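2023-09-20

## Dultgate moves sidewalk robots to new local planner in Resar 2

Dultgate has released version 2 of Resar, its navigation stack for wheeled robots that drive on sidewalks, campus paths and open paved areas. The main change is a new local planner. The old one scored a fixed set of arcs at every control cycle and picked the cheapest. The new one samples full control sequences, rolls each of them through a model of the drive base, and blends the results by weight before sending a velocity command.

The planner draws 2,000 sequences per cycle on the standard compute module and runs at 24 Hz. Both values can be changed in the configuration file. Lowering the sample count is supported on older modules, but the release notes warn that the robot will then hesitate more at narrow openings between fixed obstacles.

Nipon Pongsiri, who leads the navigation group at Dultgate, said the arc planner had reached the end of what tuning could do. "It had eleven weights, and every site wanted a different set," he said. "We were shipping a config per customer and calling it a product."

The second large change concerns the cost map. In Resar 1, anything the ground segmenter did not label as pavement was treated as blocked. This worked well on city sidewalks and poorly on wide plazas, where strong sunlight on pale slabs could wash out enough texture for patches of drivable ground to lose their label. The robot would then steer around a hole in the map with nothing in it, or stop.

Resar 2 keeps two layers apart. One holds geometry from depth and lidar, the other holds the class labels from the camera. A cell with flat geometry and a low-confidence label is now marked as unknown and given a moderate cost, which falls as the robot approaches and collects more readings. A cell with a height step above the configured limit is blocked whatever the camera says. Curbs and low edging are handled by the geometry layer only.

Vegetation gets its own treatment. Hedges return noisy depth, and their outline moves in the wind, so the inflated boundary used to shift from one cycle to the next. The path shifted with it, and on long straight runs beside planting this showed up as a slow weave. The new map fits a line to the boundary over a sliding window and holds it until there is enough evidence to move it. The fit can be turned off per zone. Dultgate recommends doing so where people step out through gaps in the planting, although the tracker for moving objects runs separately and is not affected by the setting.

Localization has seen less work. The pose filter is the same one used in the last Resar 1 releases, with one addition: vertical edges on building facades can be used as landmarks when satellite reception is poor. The feature is off by default. Pongsiri said it performs well near walls with varied spacing and less well on regular facades, where matching one window bay to its neighbor produces an error the filter is slow to reject. "Repetition is the problem. If every column looks like the last one, you need something else to pin you down," he said. The group is working on a check that compares the match against wheel odometry before accepting it.

On the tooling side, Resar 2 replaces the old log viewer with Tunstall, a replay program that steps through a recorded run and shows the sampled sequences, their weights and both map layers at each cycle. Tunstall can also re-run the planner on recorded sensor data with changed parameters and plot the two command streams against each other. It reads logs from Resar 1, but those contain a merged map only, so the layer view stays blank.

Recording is now continuous. The robot keeps the last 90 seconds of sensor data in memory and writes them to disk when an operator takes over, when the safety controller triggers, or when progress toward the goal stays under the threshold for longer than the set limit. Earlier versions wrote 60 seconds, and only on operator takeover. Storage use per event goes up accordingly – sites with slow uplinks may want to disable raw camera frames in the upload profile.

Customers upgrading from Resar 1 need to convert their site files. The converter handles zones, speed limits and no-go lines. It drops the old planner weights and prints a list of what was dropped. Custom plugins written against the arc scorer will not load and have to be ported to the new cost function interface, which is documented with two worked cases in the developer guide.

Kollov, which operates delivery robots on Dultgate drive bases, has been running release candidates since the start of September and plans to move its remaining units to the final build. The company has asked for a per-zone sample count, so that robots can save power on open ground and spend it at crossings. Pongsiri said the request is on the list but has no release attached to it.

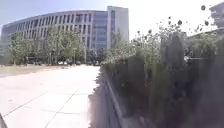
Known issues in the release include a memory leak in Tunstall when two logs are open side by side, and a wrong heading in the first second after a robot is woken from standby. A patch for the heading error is in testing. Resar 1 will receive security fixes only from now on, and the download page for its installer images will remain up.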